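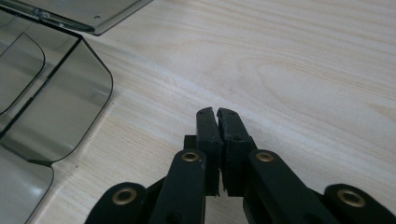

## Bench inspection, closing and sorting tasks – Lenik line, revision 5

Scope: fixed bench, hand-held grippers, floor and cabling inside the enclosure. The arm cell has its own sheet. Mark each line OK, FIX or STOP. A STOP holds all runs until the line is rechecked and re-marked on the same sheet.

### 1. Grippers

- [x] **1.1 Jaw fingers close parallel.** OK. Check with the jaws shut and look for a gap that widens toward the tip.
- [x] **1.2 Finger tips, condition.** FIX. Flat tips with chipped corners still hold a block or a bottle cap. They don't hold the edge of a thin plastic lid, where the chip becomes the contact point. Swap the pair when a fingernail catches on it.
- [x] **1.3 Inner faces, wear.** FIX. Roughness low on the inner face sheds crumbs of print material into whatever is being sorted. File or replace.
- [x] **1.4 Brass eyelets seated in the linkage arms.** OK. Press each with a thumb. Any movement is a STOP.
- [x] **1.5 Pinch points.** OK. The links overlap and open outward, so keep fingertips on the handle side. Gloves are no help with this one.
- [ ] **1.6 Opening force.** Not measured, spring gauge out for calibration until November.

### 2. Bench and floor

- [x] **2.1 Top clean, no residue or loose parts.** OK.
- [x] **2.2 Glare.** FIX. The pale wood-grain top throws back the overhead light in a band. See-through plastic placed inside the band loses most of its edges on camera. Move the lamp or the task, and write down which.
- [x] **2.3 Corner brackets tight.** OK.
- [x] **2.4 Cables clear of the operator's feet and of the front edge.** FIX. Coil and strap the floor cables before every block of 20 runs. The gripper leads need slack at the wrist but should not hang low enough to snag on a knee.
- [x] **2.5 Chairs outside the working area.** OK. Push back and leave a walking gap.

### 3. Task objects 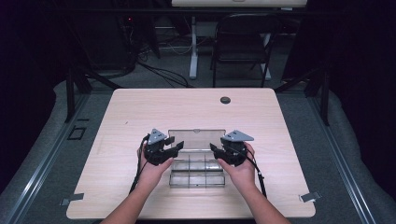
Drastex, the planning software we use for the arm cell, rates a chore by the number of contacts it needs, and on that scale closing a compartment box is easy. The bench says otherwise. A person with two grippers can bring the jaws in from both ends of the box and steady it, but the lid stands open behind it, so one hand has to let go, reach past the compartments and bring the lid forward. For that moment the box is held at one end only. The arm cell fails at the same step.

- [x] **3.1 Box free of cracks at the hinge.** OK. Open and close five times by hand before the first run. A cracked hinge leaves sharp slivers.
- [x] **3.2 Lid stays where it is put.** OK. A lid that falls shut unassisted makes the run worthless. Log and discard.
- [x] **3.3 Compartments empty at start of run.** OK. A screw left over from an earlier sort counts as a false success.
- [ ] **3.4 Spare box of the same type on the shelf.** FIX. On order from Raptis.

### 4. Arm cell, carried over for comparison

The totals are copied from the cell log and are not inspected on this sheet. Boxes attempted: 766. Boxes closed with the latch fully home: 387. Most of the remainder were closed far enough to look right from above, with one corner up.

Comment: an operator feels the latch click through the gripper and stops pushing. The cell has no sense of touch at the finger and pushes until the position target is met. With thin plastic this bends the lid. Until that is fixed the cell is suited to sorting into open boxes, and a person should do the closing. The same applies to food tubs, pill organizers and anything else with a snap lid, so the Sullelance kitchen list stays at "assisted" for all of them.

Wiping, stacking cups and moving folded towels are rated "unattended with stop button in reach." No change to those this round – the force limits were checked on the cell sheet and held.

### 5. Stop conditions

- Loose eyelet, cracked finger or exposed conductor on a gripper lead.
- Bench moves when leaned on.
- Plastic fragments on the top. Clear them with a brush, never with the jaws.
- Operator reports numbness or wrist pain. Break at once, and shorten the next block.

### Open items

1. Replace finger pairs (1.2, 1.3). Keep the worn ones, labeled, for the grip test.
2. Move lamp and repeat 2.2 with the lid open and with it shut.
3. Fill in 1.6 when the gauge is back.
4. Ask Lenik whether a softer fingertip pad fits the current jaw without changing the closing gap.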